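October 31, 2018

Open day over at Brorstead, writing this up while it's still fresh and before the free coffee wears off. Abelardo Correa talked me into going (he had a spare pass and a seat in the car), and I'm glad he did, I haven't had such a good day out since the Gadex visit in June!

We got a lovely long introduction from the Semosell people, who are doing the software side. Their target is 1,000 clean transfers before they change anything on the hand, and they were at 500 when we came through. A bit slow, I thought, but Abelardo says I'm impatient, and he has a point. They keep a paper log of every drop, with the object and the grip used, and I want us to copy that.

Then on to the floor, and we stood there far longer than the schedule allowed. The work was with the medical cart, basin on top, drawers down the front, and the arm handling small pharmacy things. I asked whether clear packaging bothers the vision. It does, very much, and they said so quite cheerfully. Glare off the plastic is their worst enemy.

Cart work, with the hand at the softgel bottle in the middle one:

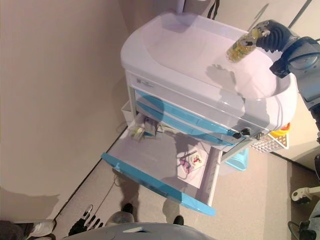
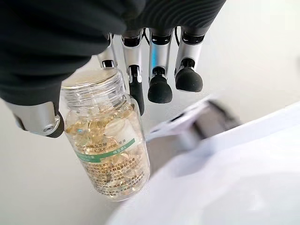
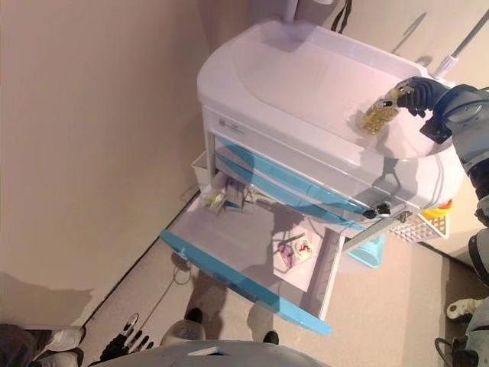

On the way home we argued about grip force, as usual. Abelardo would put the Grgić pads on our own gripper tomorrow if I let him. I'd like to see what our old rubber does with a slippery bottle first, and I've promised to dig out a few empties from the cupboard under the sink. He's going to write to Semosell and ask for a blank copy of that log sheet. Must also remember to send back the visitor badge, it came home in my coat pocket.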